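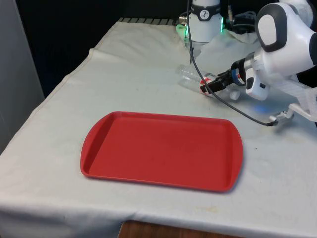 Getting old stains out of a cotton tablecloth without killing the fabric

fliltisov
22 December 2019
Hello all. I have a white cotton tablecloth which came from my aunt, and it has gray marks that do not leave. I washed it 2 times at the normal temperature with normal powder, and the marks are a little weaker but I still see them from the door. There is also a hard fold line, because it stayed in a cupboard for many years. My question is: can I use bleach on it, or will this make the cotton thin? I would like to use it for a family dinner and I do not want to buy a new one.

Tremcombe_Kate
No chlorine bleach, please! It turns old cotton yellow and then you have two problems. Oxygen bleach powder, the warmest water the label allows, and leave it overnight in the bathtub. Then a normal wash. Do not put it in the dryer until the marks are gone, the heat sets them.

botha
I disagree with the post before. I have used chlorine bleach on white cotton sheets for 11 years and nothing turned yellow. You must dilute it well, keep it short and rinse a lot. People leave it in for hours and then blame the product.

Tremcombe_Kate
Sheets are new cotton, botha. This one sat in a cupboard for years. Maybe it even has starch in it, and old starch goes brown.

fliltisov
Thank you both. I do not know about starch. The cloth feels a bit stiff along the fold, but everywhere else it is soft. There is no label, so how do I know the temperature? My aunt always said that linen and cotton can be boiled, but she said this about everything – also about my wool sweater, one time.

oldmill
Is it 100 percent cotton? If there is polyester inside, boiling will give you creases that stay forever. Pull one thread from the hem and burn it over the sink. Cotton smells like paper and leaves soft ash, polyester makes a hard little ball.

fliltisov
I did the thread test. Soft ash, smell of paper. So tonight it goes in the tub with the oxygen powder. Botha, I keep your method for the second try.

botha
Fair enough. For the fold, iron it damp from the wrong side, and next time roll it on a tube.

fliltisov
After one night: the marks in the middle are gone, near the hem I still find two pale ones. I will put the bread basket there.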